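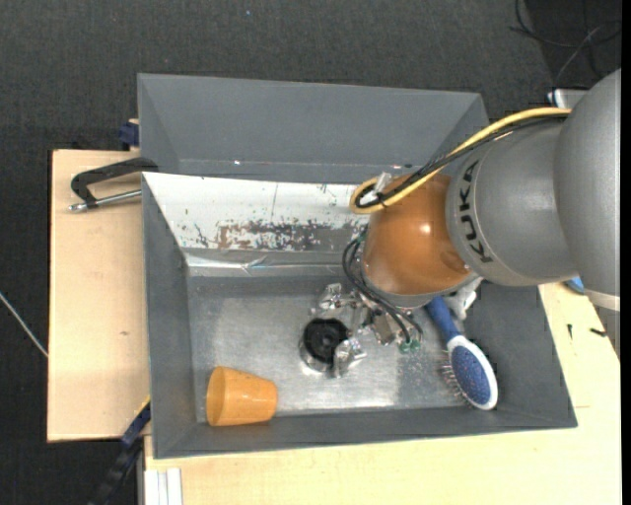 MEDCOMBE, 28 June 2024

About Terisard

Terisard supplies work surfaces, open-topped bins and bin liners for sorting, packing and returns rooms. The company designs the layout, builds the surfaces to the customer's floor plan, and delivers the bins that go with them. Most of our customers handle mixed small goods: housewares, school supplies, spare parts, and items sent back by buyers.

The company has two sites. The office and fitting shop are in Medcombe. Stock, repairs and dispatch are in Forsyth.

What we supply

The standard Terisard station consists of a pale wooden work surface and one gray bin with sloping sides. The slope brings items toward the floor of the bin, where they can be picked out without reaching into a square corner. The rear section is taller than the front. It stops items from going over the back when a tote is emptied in from the operator's side.

A station can be ordered with the bin standing on the surface or set between two surfaces of equal height. The second arrangement lowers the rim and is generally preferred where the same person sorts for a full shift. Surfaces are delivered sanded and sealed. They can be resealed on site — the work takes one evening and the station is back in use the next morning.

Sloping panels are available in gray or white. A white panel gives better contrast for dark items, such as black lids, caps and casters, which are easily missed against a dark gray wall. Paint on the panels is a wear surface. It scrapes and chips under metal goods, and a panel in that condition remains serviceable as long as the edge is smooth. Customers who want a clean face for inspection work normally change the panel and keep the bin.

Bins are listed under the name Pistanis. The Pistanis range covers shallow, standard and deep patterns, all open-topped. Lids are not offered.

Floors and surroundings

We are often asked about flooring. A dark, fine-woven carpet is suitable for a light-goods room. It reduces noise from dropped items and does not reflect light up into the bin. It is not suitable where liquids, powders or oiled parts are handled, and for those rooms we specify a sealed hard floor. Carpet should be vacuumed at the end of each shift, including the strip behind the station.

Lighting should come from above and slightly to the operator's side. Glossy and silver-colored items show bright highlights under a single lamp, which makes labels and edges hard to read. Two diffuse lamps are better than one strong one.

How an order is handled

An order starts with a floor plan and a list of the goods to be sorted. If no plan exists, we visit and measure. The list matters more than customers tend to expect. Bin depth is set by the largest item, and the angle of the sides by the smallest. Round and flat items should be listed separately, as they settle differently on a slope.

A drawing is returned with surface heights, bin positions and aisle widths marked. Up to 30 stations can be drawn as a single project. Larger rooms are divided into sections, each with its own drawing and delivery date. After the drawing is signed, surfaces are cut in Medcombe and bins are picked from stock in Forsyth. Both parts travel on one truck.

Installation is carried out by our own fitters. A room of 20 stations is a normal job for a crew of two. The customer is asked to clear the floor and to have one person present who knows where the goods will come in and go out.

Service and spare parts

The current parts list has 364 entries, covering panels, rim strips, surface edging, brackets and feet. Every part is sold singly. Older bins can be matched from the number stamped under the rim. If the number is worn away, a sketch with the rim length and overall height is enough.

Used bins are accepted back in Forsyth. Those with sound walls are given new panels and sold as second grade. Bins with cracked corners are scrapped.

A service visit is included in February of the year after installation. The fitter checks the surfaces for level, tightens the feet, looks over the panels and leaves a written sheet. Further visits are charged by the day, travel included.

People

Ermelinda Ramalho is managing director and is responsible for design and drawings. She began as a joiner and still approves each new surface pattern.

Dilruba Jayawardena manages the Forsyth site, including stock, repairs and the parts desk. Questions on matching older bins should be addressed to her.

Visits

Both sites can be visited on weekdays by appointment. The Medcombe shop keeps a set of surfaces at several heights, and visitors are welcome to bring a tote of their own goods to try — please tell us beforehand if any of them are sharp or heavy. Parking is at the rear of the building, next to the loading door.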